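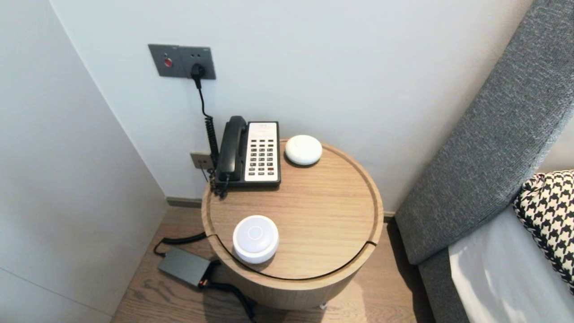 4. Who complains, how, and to whom

4.1 What the logs contain

Hotels write down their guests' complaints with great care and then put them where they will not be read. The Rultcombe group keeps a duty log at each front desk, a bound book in the older houses and a shared spreadsheet in the newer ones, and we were given one winter's worth of both. After the entries were typed up and duplicates removed, we had 2387 lines. Many of these were not complaints by any definition we could defend. Night staff use the log to ask each other for more pens. One entry, repeated with small changes from November to February, concerns a stapler.

We sorted the lines by hand using the scheme in Section 3. A line was kept if it recorded a guest reporting something that the guest wished were otherwise. That left 1410 lines. Of these, 1215 also recorded how the complaint arrived, whether at the desk, by room telephone, by text message, in writing, or through a third party such as a spouse or a cleaner. The rest say only "guest unhappy," and we have set them aside with some regret.

Both authors coded every line. Where we disagreed, it was usually over what Petro Chornovol, who had worked a front desk before graduate school, called the sideways complaint: a remark phrased as a question about hotel policy. "Does the heating come on at some point?" is not, on paper, a complaint. We coded it as one. "Is breakfast always like this?" took most of an afternoon, and we coded that as one too, after reading the reply that the clerk had written underneath.

4.2 Choice of channel

Our first expectation, taken from the service literature, was that guests would pick the channel that cost them the least effort. The logs do not bear this out very well. Guests with a working telephone within reach of the pillow put on shoes, waited for an elevator, and came down to the lobby to report a dripping faucet. Other guests, already in the lobby and facing a clerk, said that everything was lovely and then called from upstairs four minutes later.

The second pattern is the more interesting one. Complaints made by telephone were blunter, shorter, and more likely to be about other people. Noise from next door came in by telephone almost every time it came in at all. Complaints made in person leaned toward objects: the faucet, the iron, a window that would not shut. We think the reason is embarrassment. It is hard to accuse a fellow guest of snoring while standing in the place where that guest might walk past on the way to the ice machine.

It matters here that the room telephone has a cord. A corded desk set of the usual kind, handset resting in its cradle on a bedside table (Figure 2), keeps the caller in one spot, and in most rooms that spot is the bed. Several people we interviewed said they had called lying down. A complaint made lying down is a different sort of act from one made upright, and the theories of assertive consumer behavior reviewed in Section 2 have nothing to say about it. We offer the observation free of charge.

Text messaging, brought in at the three newer houses through a service called Dillitik, was expected by management to replace the telephone. It did not. Guests used it warmly and often, mainly to ask what time the pool closed. When they were annoyed, they went back to voices. One guest sent a message that read "please disregard, will call," and did.

4.3 The interviews

We interviewed 50 former guests by phone, all of whom had agreed at checkout to be contacted and some of whom remembered having done so. Halyna Symonenko conducted the longer conversations. The interview guide began with a neutral question about the stay, which was a mistake, as it gave people who had liked the hotel nothing further to say and gave people who had disliked it the floor.

The most common account of not complaining was that it "wasn't worth it." Pressed on what it would have cost, people described a scene. Somebody would have to come up. That person would be pleasant. They would look at the radiator, agree that it was making the noise, and apologize, and the guest would then have to thank them for this while wearing a bathrobe. One man had slept in his coat to avoid it. He gave the hotel four stars and said he would return.

People who did complain were seldom the ones with the worst problem. They tended to be those with a previous success. A woman who had once been moved to a better room at a place in Lidlow told us about it at length, including the view, and had reported some fault at every hotel since. She did not think of herself as a complainer. She thought of herself as somebody who noticed things.

4.4 Relation to earlier work

Zakharchenko's ladder of dissatisfaction has guests moving upward through five rungs, from private grumbling to formal redress, with each step taken only once the one below has failed. It is a handsome diagram. In our material, guests got on at any rung they liked. Eleven wrote directly to the head office about matters that had never been raised with the desk, among them the firmness of a pillow. Others told the cleaner, told the bartender, told a stranger in the elevator, and stopped there, content. The ladder would need several doors in the side and a slide.

We would not push this too far. The logs were kept by tired people at three in the morning, and a clerk decides what counts as worth writing down. Two of the houses recorded hardly any complaints about staff, and we do not take this as proof that the staff were perfect. The desk at one of them closed its winter book with the words "quiet season, no issues," on the page facing a full account of the flood in the linen room.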